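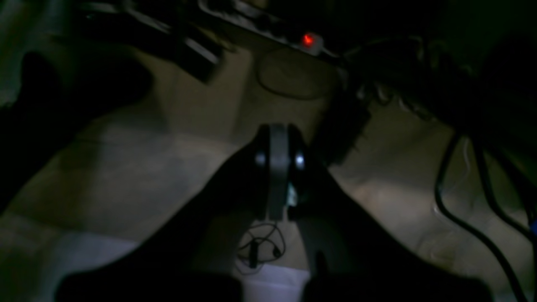 A power strip on the floor, with its red switch lit.

The Cords on the Floor

By the staff of Adel magazine
January 17, 2026

Most homes have one spot where the cords gather. It may be behind the television, under a desk, or along the wall beside the bed. A power strip goes down there when the furniture is first moved in. A phone charger gets added, then a lamp, then a speaker. After a few years the strip is full and the carpet is covered in loops.

In Lovosville, where many of the apartments on the east side were built with one or two outlets to a room, the power strip is a fixture. Lombardi, the hardware store on the main street, sold over 500 of them last year. The store puts them by the register in March, when leases turn over and people find out where the outlets are in their new place.

Clearing a floor of cords takes an evening. The first job is to find out what is there. Turn the strip off at its switch, unplug everything, and pull each cord free by hand from the plug end. Pulling on the middle of a tangle makes it tighter. Thin cables are the worst for this, and earphone cords are the worst of the thin ones. Lay each cord out straight and leave it alone for a while before you coil it.

One household we visited for this article had 21 cords in a living room. Only 5 of them went back. The others belonged to a printer that had been given away, two old phones, a camera, and several things that could not be identified. Those went into a bag marked "ask" and stayed in the hall closet for a month.

Coiling is simple once the cord is flat. Make loops the size of a dinner plate for thick cords and the size of a coffee cup for thin ones. Let the cord turn the way it wants to. Wrapping it around your elbow puts a twist in every loop, and the twist will still be there next time. Fasten the coil with a strip of cloth or a hook-and-loop tie. Rubber bands dry out and stick.

Work on a light, plain surface if you can. A white tabletop or an old sheet is good. Black cords and small black parts are hard to see on a rug, and the little plugs and adapters roll under things. 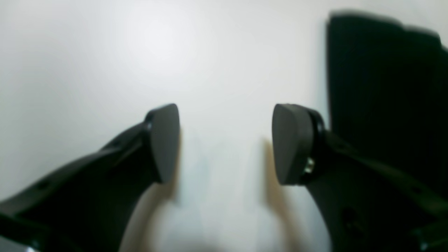
Dark parts show up well against a pale, plain surface.

The power strip itself needs a look too. Wipe the dust off with a dry cloth. If the casing is cracked, or a plug fits loosely, replace the strip. Do not plug one strip into another, and do not run a heater from one. A strip should not sit under a rug either, where heat builds up and the cord gets walked on.

Where to put it is a matter of taste. Some people screw it to the back of a desk. Peltik, a small furniture shop a few doors down from Lombardi, makes a shallow wall shelf with a slot at the back for this purpose - it comes in pine or painted white, and the shop will cut the slot wider on request. Others leave the strip on the floor and push it against the baseboard, with the switch facing out so it can be reached with a toe.

Labels help. A piece of masking tape folded over the cord near the plug is enough, with one word on it. Write "lamp" or "router" and move on.

The town's electronics drop-off took in 4000 pounds of old cords and chargers last year. It is behind the library and open on weekday mornings. Cords should be bundled, and batteries go in a separate bin by the door.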